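Left finger lags on close, handheld gripper, round objects squirt out sideways
Forum > Hardware > Grippers and end effectors

rarau_bench
I have a two-finger handheld gripper with black linkage fingers and dark blue ribbed pads. I use it for recording pick and place on small household items, mostly jars, bottles and cartons.

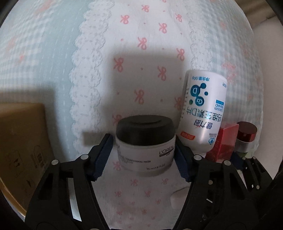
The fault is that the left finger starts moving late. I squeeze the trigger, the right finger comes in, touches the object, pushes it toward the left one, and only then does the left side catch up. With a box you hardly notice. With a small round jar the thing gets rolled against the right pad and pops out forward. Out of 112 grasps in the last session I had to throw away 11 for this reason, and they were all round objects.

What I have done so far:
Cleaned both pads with alcohol.
Checked every screw on the upper plates. None were loose.
Swapped left and right pads. No change, the left side still lags.
Opened and closed it by hand with the trigger disconnected. Both sides feel free, but the left has a little play before it moves.

I printed the linkages myself in December from the Gevbridge files, in whatever black filament I had. The trigger unit is a Plovamov. Has anyone seen this?

tin_elbow
Play before it moves is your answer. There's a worn hole somewhere between the trigger and the finger. Hold the pushrod still and wiggle the finger. If the finger moves and the rod doesn't, look at the lower pivot.

mkd_returns
What surface are you working on? If it's cloth, the cloth will do some of this for you. A small jar on a soft surface sits in a dip and tips when one side touches first. On a hard table the same gripper might slide the jar over and close on it fine. I'd test on a bare table before taking anything apart.

rarau_bench
It's fabric, yes. The pads go down low and I sometimes feel one drag on a fold. But the lag is there in the air too, with nothing between the fingers. I can see it.

mkd_returns
I believe you about the lag. I'm saying the lag may be small enough to live with and the cloth turns it into a failed grasp. Two separate things.

tin_elbow
A gripper that closes unevenly is broken. Fix the gripper, then worry about the tablecloth.

Volker Fuchs
I had the same fault on two units. The cause both times was the pivot bore in the printed lower plate going oval. The left one went first on mine as well. I think it is because the trigger cable pulls at an angle on that side, but I haven't proved that.

To check it, take out the lower pivot screw and look through the hole against a lamp. A good one is round. Mine was visibly long in the direction of the pull. Reprinting the plate fixed it for a few weeks, and then it came back. What fixed it properly was drilling the hole out and pressing in a brass bushing.

Do not just tighten the screw to take up the play. I did that first. The finger got stiff, the trigger needed more force, and one day it let go all at once while I had my other hand between the pads to straighten a carton. It pinched the side of my thumb hard enough to split the nail.

rarau_bench
Ouch. I do straighten things with my free hand all the time. I'll pull the screw tonight.

pascual_lab2
Slightly different view. We run the Pascual version of this design, with the same linkage and a different handle. Ours lagged with perfectly round holes. It was the cable. The outer sleeve had crept back out of its seat on one side, so that side had slack to take up first. It's a two minute check and no drilling. Look at the sleeve where it enters the handle.

tin_elbow
He said he had it disconnected from the trigger and still felt play. That rules out the cable.

pascual_lab2
It rules out the cable as the only cause. It could still be both.

Vinzenz Bühler
Before you change anything, please record a few slow closes with nothing in the gripper and keep them. If your jaw width is computed from one finger only, which is how the stock setup does it, then every recording made with the lag has a wrong width for part of the close. Fixing the hardware doesn't fix those files. You will want to know how large the error was.

I would also look again at the grasps that succeeded. You threw out 11. The other ones were made with the same lag, and a person holding the tool corrects for it with the wrist without noticing. A policy trained on that learns to swing left at the end of the approach. Put it on an arm with a healthy gripper and it will knock the jar over.

rarau_bench
I hadn't thought about the good ones. I went through a handful just now and there is a small wrist turn near the end in all of them. I don't remember doing it.

mkd_returns
That's a bit alarmist. Some wrist movement is normal with any handheld tool. I wouldn't bin a whole session over it.

Vinzenz Bühler
I didn't say bin it. I said look at it. Tag the session so it can be left out later.

rarau_bench
Update. Pulled the lower pivot on the left. The hole is oval, long in the direction of pull like Volker said. The right one is still round as far as I can tell by eye. I also checked the cable sleeve and it was backed out on the left by a small amount, so pascual_lab2 gets half the credit.

I reseated the sleeve, put a dab of glue on it, and reprinted the lower plate as a stopgap until bushings arrive. I turned the part 90 degrees on the print bed so the layers run across the load this time.

Empty closes look even now. On the bare table, round jars are fine. On fabric they still tip once in a while if I come in too low, so mkd_returns wasn't wrong either.

tin_elbow
Glue on the sleeve will be a pain when you need to change the cable. Use a small clamp.

rarau_bench
Fair. It's a small dab.

Volker Fuchs
Measure the new hole after 270 closes or so and write it down. My second plate looked fine by eye long after it had started to go. And keep your thumb out of there.

pascual_lab2
Which bushings did you order? Ours came with a flange and we had to file it down so the plates would sit flat.

rarau_bench
Plain ones, no flange. I'll post when they're in. The old session is tagged and out of the training set for now, and I'm redoing the round items first.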